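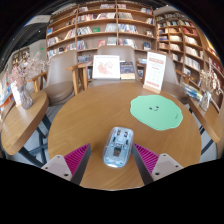
Page last changed: 5 December 2023

Filari round café table

Code: FIL-R
Range: Filari tables and seating
Sold by: Sudlow Contract Furniture

Overview

The Filari is a round pedestal table for cafés, staff rooms, libraries and small meeting rooms. It seats two people with laptops or three with cups and plates. The top is wood with a honey-coloured finish and a clearly visible grain. It is also sold in walnut and black stains, though the honey finish is the one we keep in stock.

The column and base are powder-coated steel. The base is flat and heavy enough that the table does not need fixing to the floor. Four screw feet underneath take up small differences in level. Turn them by hand with the table tipped on its side on a blanket.

Sizes

The standard top is 600 mm across. Larger tops can be made to order on the same column, but please ask first, as the wider ones need the Vidano base. The Vidano base has a bigger footprint and will not fit under some fixed benches. Check the clearance before ordering.

Height is 730 mm with the feet fully in. A bar-height column is available for the standard top only.

Finish and care

The top is sealed with a hard-wearing matt lacquer. Wipe it with a damp cloth and dry it afterwards. A little washing-up liquid is fine for grease. Do not use bleach, scouring pads, furniture polish or any spray containing silicone. Polish builds up in the grain and makes later repairs difficult.

Hot cups will not mark the lacquer in normal use. Pans and teapots straight off the heat will, so use a mat. Computer mice work on the bare surface, although some optical models track better on a mat if the top has been newly lacquered.

Light scratches can be rubbed out with the repair kit (code FIL-K). Deeper damage means sanding and relacquering the whole top. We can do this at our workshop. Tops should be sent without the column.

As with any real wood, the colour deepens in daylight. If you are adding tables to a room that already has some, expect the new ones to look paler for the first few months.

Assembly

The table comes in 2 boxes, one for the top and one for the column and base. The hex key is taped inside the base. Fit the column to the base first, then lay the top face down and bolt on the mounting plate. Tighten all the bolts again after a week of use.

Price and delivery

Standard size, honey finish: £128 each, excluding VAT
Other finishes and sizes: price on request
Delivery: mainland UK, to a ground-floor door

Stocked tables are normally sent within five working days. Made-to-order tops take longer, and orders placed now will be delivered in March.

Goes with

Enriquez stacking chair
Enriquez low stool
Vidano square table

For finish samples or quantity prices, contact Fahad Hashmi in the sales office. Please give the finish and the top size when you write.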